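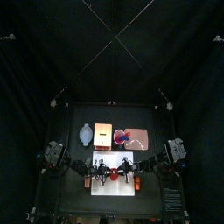

Clustum Project, Progress Report 2: The Gripper Fault
Sandrine Tessier
4 March 2023

In this part I report the fault which stopped our two-arm work for nine days. The task is simple to say: both arms reach to the white board in the centre and handle one item together, and neither arm should pull against the other.

During trial 1,135 the left gripper did not open when the program sent the command. The right arm began its return as usual, so the item was pulled sideways and the left wrist joint went over its current limit. I pressed the emergency stop. There was no injury, but one finger of the left gripper was bent and we had to order a new one from Besnard.

At first I suspected the cable. I changed it, and the fault came back after 80 trials. Then I read the log more carefully and found that the open command was sent, but the reply came 200 milliseconds late. The program did not wait for the reply - it only assumed that the gripper was open. This was my error.

Now each arm must confirm its gripper state before the other one is allowed to move. I also lowered the current limit on both wrists. The next test is 2,000 trials at normal speed, to be finished in May.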